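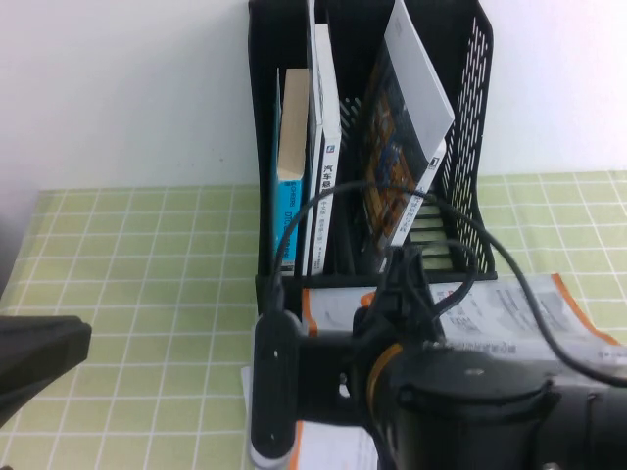

Loko replied:
Keep the last seven years and shred the rest. My sister did hers in January and has not missed a page of it. Old gas bills are no use to anyone once the account is closed.

marrowfat wrote:
Seven years seems long for household stuff. I keep two years of bills and everything to do with the house itself, so deeds, boiler papers, window guarantees, planning letters. Payslips I keep until the P60 comes and then they go.

Hiếu Đàm wrote:
Thanks both. To answer the question about how much there is, I got to 1,000 sheets and stopped counting. Most of it came with us when we moved to Flodthorpe and has sat in boxes under the stairs. There are bank statements from an account I closed before I was married. My plan was to scan everything and then throw the paper out, but I have done one box and it took four evenings. 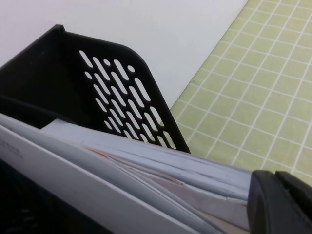
The other trouble is naming the scans. I started with the date first, then the company, then what it is. My wife says it should be company first. We now have both, in the same folder, and I can't find the car insurance in either.

Loko replied:
Date first, year then month then day, or it won't sort properly. But I still say don't scan what you would never look at. You are only moving the pile.

tinribs wrote:
Disagree with Loko. Disk space costs next to nothing and I have been glad of old statements twice, once over a pension and once when a water company said we owed them for a flat we had left. I have over 2,000 scans and the whole lot fits on a memory stick. Two copies, one at my brother's.

marrowfat wrote:
The space is cheap but the evenings aren't. He has said four evenings for one box.

tinribs wrote:
That is with a flatbed, I should think. Get one with a sheet feeder. I bought a secondhand Ralora and it goes through a stack while I do the washing up. It jams on anything that has been stapled, so pull the staples first and check for folded corners.

Hiếu Đàm wrote:
It is a flatbed, yes. I will look for a feeder. What do people do with the things that have to stay on paper? I don't want another box.

Loko replied:
Wills and certificates in a fireproof tin. Anything you need this month goes upright where you can see it. If it is lying flat it gets things put on top of it.
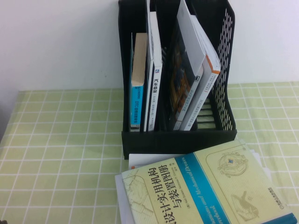 Upright file holder, two compartments

marrowfat wrote:
Agree on upright. I would add a sheet at the front listing what is in there, or you will be leafing through it every time. And check with your bank before you shred the mortgage papers, mine wanted to see an original.

tinribs wrote:
Cross-cut shredder for the rest, not the strip kind. The shreddings are fine on the compost if you take out the window envelopes.

Hiếu Đàm wrote:
Right, date first it is. I will do the house papers next and leave the bank statements until I have the feeder.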